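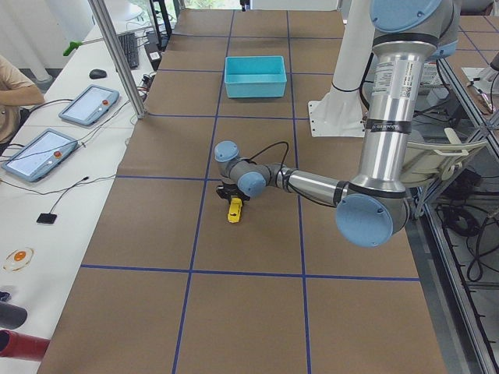 How do you lay out a sorting table so things end up back where they belong? Tape it into a grid and give the bin a square of its own.

I'm hooked on blue tape, I admit it! Brown paper is my favorite thing to tape over (cheap, and you can scribble on it), and a light blue bin looks so nice with the lines. 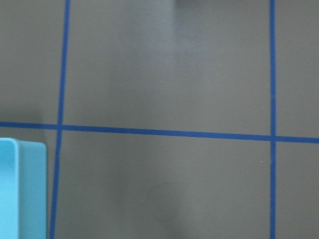 TABLES & GRIDS / Close-ups

Blue bin, blue lines, and a couple of spots where the tape crosses. One line wanders a tiny bit and I kind of love it. Magdolna Győri asked me for tape tips, so: pull long pieces, press from the middle, and don't fuss. More grids in October!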